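Workshop notebook, Kellameck bench room
Apr 10, 2025 — Ásdís Mikkelsen
Last updated: same day, after lunch
2 min read

Cups and rack, continued from the November pages.

Laid new cardboard on the big table this morning. The old sheet had gone soft at the front and the tape was lifting. Brown side up again, plain, no print. I cut it a little over and trimmed it in place with the short knife, then went round the underside with parcel tape so the edge doesn't catch on sleeves.

Tape lines are the dark blue again. I tried the wide roll from Hernine first and didn't like it: it takes up too much of the cell and it pulls the face off the card if you have to move it. Went back to the thin one. Put the long lines down first and the cross line after, pressing with the back of a spoon. One of the long lines wandered and had to come up. There is a small torn patch where it was. Leave it alone, picking at it makes it worse.

The black wire rack is back on the left side of the table. A few of its prongs have the white tips on. I have not found the rest of them, so if anyone comes across little white caps in a drawer, they go in the Gralta tin with the screws. The yellow cup hangs on the right of the rack, mouth outwards. The long wooden spatula leans across it on the diagonal. The mint-green cup is over on the white square tray, away from the rack.

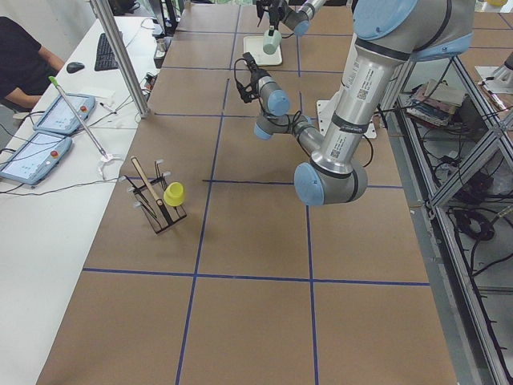 Kjærgaard would sooner have the spatula in a jar, and thinks a long handle leaning in a light rack will have the whole thing over sooner or later. I said I'd weight the rack before I bought a jar. Kjærgaard said a jar costs less than a cup.

Fair enough, but a jar takes up table. For now I've put it down as a thing to try next week. If the rack does go over, write it here with what was on it at the time.

Washing up: both cups done by hand with the mild soap, no scourer. The yellow one marks easily on the inside. The spatula gets wiped and stood to dry, never soaked. It was left in the basin overnight in November and the grain came up rough, and I had to sand it and oil it twice.

Stores. Cardboard is fine, a good stack behind the door. Thin blue tape is down to 2 rolls. I've put in for more on the usual order, page 126 of the supply book, line marked with a pencil cross. The total on that order came to 1,569 with the soap and the new knife blades, so please don't add to it before it's gone through.

Still to do:
- tape the back corner of the cardboard, it curls
- look for the white caps
- second square tray, if there is one in the cupboard
- ask Kjærgaard which jar

Stopped at four. Knife is back on its hook, blade changed, old one in the sharps tub.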